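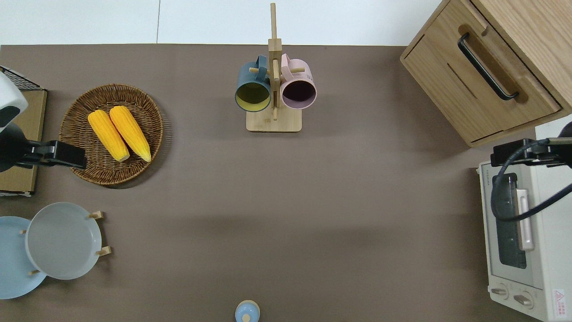

A round wicker basket at the edge of a brown tabletop.

I love a good open-records fight, and Ditdale has handed me a beauty! The town wants $885 to release its paving contracts (all 3433 pages of them, mostly scans).
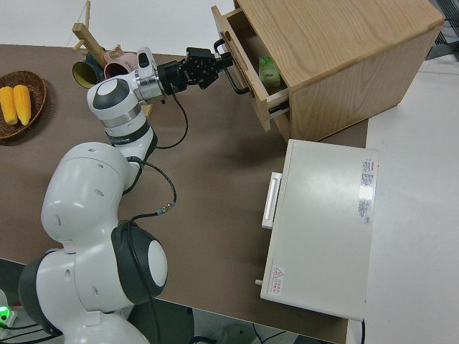
Over in Kamlow you can look up the same stuff for free, at midnight, in your pajamas. I've done it. Took me 19 minutes and a bowl of cereal.
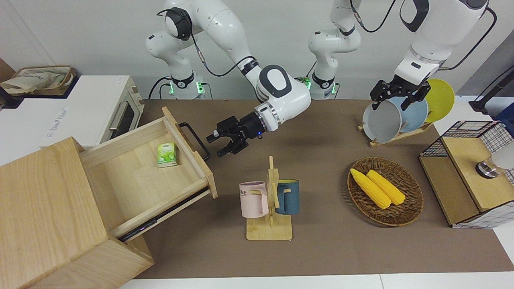 The clerk's office says copying costs money, and sure, paper does. But I asked for files on a thumb drive, and I even offered to bring the drive.

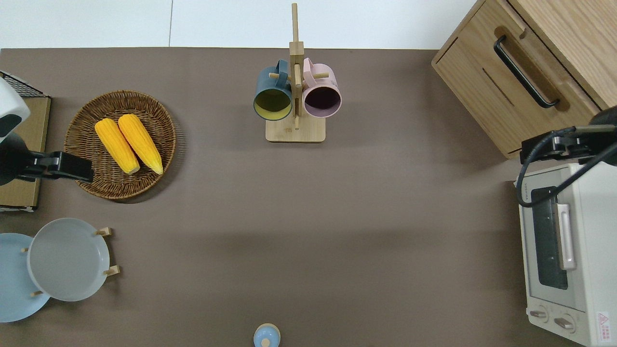 So I'd like the council to put every contract online when it's signed, starting in August. If they need a cutoff, fine, skip anything under $100. I'll be at the next meeting asking again.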